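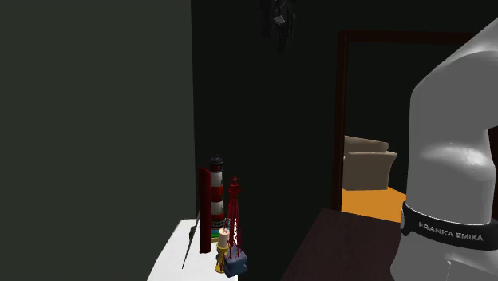 Can I graduate in absentia and still attend a later ceremony?

Kirsty Stubbs
I finish my Bachelor of Education at Dunstan this semester and the ceremony is in September. I'll be on placement in Brinholm then, 888 km away, and the school won't release me. If I tick "in absentia" on the form, does that mean I can never walk across the stage? Mum has been looking forward to this and would like to see me in the gown. I also need the actual testamur for my teacher registration, so I can't just put everything off until the next round.

Ashton Mahuika
Pretty sure once you tick it that's it. My cousin did that and got hers in the post. Gown hire was $57 when I went, if that helps.

Viola Colombo
I worked in the student centre at Dunstan for a few years, so this is how it was handled there. Conferral and the ceremony are separate. Your degree is conferred on the date the council approves it, whether you're in the hall or in Brinholm. If you choose in absentia, the testamur is mailed to the address on your record, so update that first.

To attend later, don't tick "in absentia". Tick "defer ceremony, confer now", which is on the second page of the form and easy to miss. You then have two years to register for a ceremony. They hand you an empty folder on stage, as you already have the paper.

If you've already lodged the form, email graduations at least 30 days before the ceremony and ask them to change it. Check with them that the cut-off hasn't moved.

Fletcher Lockyer
Viola is right about the second page. I deferred last year and it was fine. Registration accepted my academic transcript with the completion statement on it while I waited for the testamur, so ask about that too. Book guest seats early, they only give you two.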